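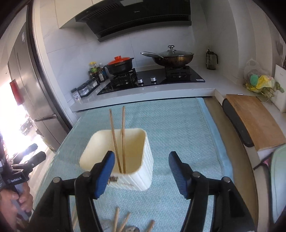

Wooden chopsticks in a ribbed cream container.

PRESS RELEASE
For immediate use

Pluvholm Diners' Group asks Kuo to show its sums on 22p cutlery charge

Takeaway customers in Pluvholm have been paying an extra 22p since July every time they ask for a fork, a spoon or a pair of chopsticks with their meal. Kuo, the delivery service behind the charge, calls it a "green choice fee". Pluvholm Diners' Group has spent the past few months trying to find out what is green about it and has come away with very little.

The group is today publishing a short paper, Who Gets the 22p?, and is calling on Kuo to stop the charge until three plain questions have been answered: where the money goes, how the savings were worked out, and why the same service has no charge in Dramudthorpe.

What Kuo says

Kuo announced the fee in a leaflet tucked into delivery bags and in a message on its app. Both said the change would keep 200 tonnes of waste out of the bin each year. Neither said how that total was reached.

The group wrote to ask. The first reply thanked us for our interest in the planet. The second told us the figure came from "internal modelling" and could not be shared. A third letter has had no reply.

We would like to believe the figure. Most of our members are perfectly happy to eat with their own knives and forks, and a good many have kitchen drawers stuffed with unopened packets of the throwaway kind. But a total that large, for a town the size of Pluvholm, needs something behind it. Wooden chopsticks in a paper sleeve weigh next to nothing. So does a plastic fork. Anyone who has tried to picture 200 tonnes of them will see why we asked.

It is possible that the figure covers every town Kuo delivers to, or that it counts bags, napkins and sauce pots as well. If so, the leaflet should have said so. As printed, it reads as a promise about cutlery in Pluvholm.

What customers told us

We sent a form to all 800 of our members and had 200 back. We make no great claims for it. People who are cross about a charge are more likely to fill in a form about it than people who are not, and we have said as much on the first page of the paper.

Even so, the answers are worth reading. Many members said they had paid the fee without noticing, because it is added on the last screen under "extras" along with the service charge. Others said they had turned cutlery down and been sent it anyway. Several had paid and received nothing, and found there was no button in the app for getting 22p back. One wrote that she had spent longer on hold than it had taken to eat the meal.

There was also a fair amount of support for the idea of cutting waste. A typical comment was that cutlery ought to be left out unless asked for, and free when it is. That is the way a number of Pluvholm kitchens already worked before Kuo stepped in. It costs the customer nothing and, so far as we can tell, does the same job.
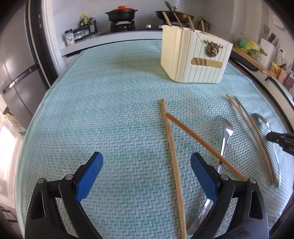 Chopsticks and metal utensils on a woven placemat.

Who pays, and who doesn't

The fee is presented as a nudge for people eating at home, who can open a drawer. It lands on everyone else too. Night-shift staff ordering to a hospital ward have no drawer to open. Neither have people in hostels, students in the first week of term or families in a hotel room with one teaspoon between them. The app does not ask where the food is going before it adds the charge, although it plainly knows.

Restaurants are no better off. The kitchens we spoke to still buy the cutlery themselves and still put it in the bag. None of them had been offered a share of the 22p. One owner had assumed it was a council tax of some kind and was surprised to learn otherwise. It is not a tax, and no law requires it. Kuo sets the fee, collects it and keeps it.

In Dramudthorpe, a short drive up the road, Kuo customers tick a box for cutlery and pay nothing. We asked whether waste matters less there. Kuo told us that "pricing reflects local conditions". We have looked at the local conditions and the main one seems to be that Dramudthorpe has a rival delivery service and Pluvholm does not. We may be wrong about that, and we would be glad to be shown why.

The Zalelden pledge

Kuo has pointed us more than once to its Zalelden pledge, a page on its website which promises that "a portion" of the fee will go towards cleaner streets and rivers. The page does not say what size the portion is. It does not name a street or a river. When we first looked, it promised a yearly report. By the time our paper was finished, the word "yearly" had gone and the page said "regular" instead. We have kept copies of both versions and will send them to any reporter who wants them.

A spokesperson for Pluvholm Diners' Group said: "We have heard this sort of thing before. First it was the bag, then it was the small order fee, now it's the fork. If the money is doing some good, it should be the easiest thing in the world to show us a bank transfer and the name of whoever received it. What we have been shown is a picture of a leaf."

The spokesperson added: "Less waste is fine by us. Paying 22p for something the restaurant has already bought, on the strength of a figure that can't be checked, is another matter. Until we see the workings we are telling members to leave the box unticked and to ring the restaurant directly if they need cutlery."

What we are asking for

Kuo should publish the workings behind the 200 tonnes, including which items and which towns are counted.

Kuo should say how much the fee has brought in from Pluvholm and how much has been passed on under the Zalelden pledge.

The fee should be shown next to the cutlery box, before the last screen, with a simple way to claim it back when nothing turns up.

Orders to hospitals, hostels and hotels should not be charged.

The group sent Kuo a copy of the paper before publication and offered to print its answer in full. Kuo said it would not be commenting on individual findings.

Notes to editors

Pluvholm Diners' Group is a membership body for people who eat out and order in. It is paid for by members' subscriptions and takes no money from restaurants or delivery firms.

Who Gets the 22p? is free to read, and paper copies can be had from the group's office on request. The full set of form answers is available with names removed.

Members willing to talk about their own orders can be reached through the press desk, which is open until 5pm.

Ends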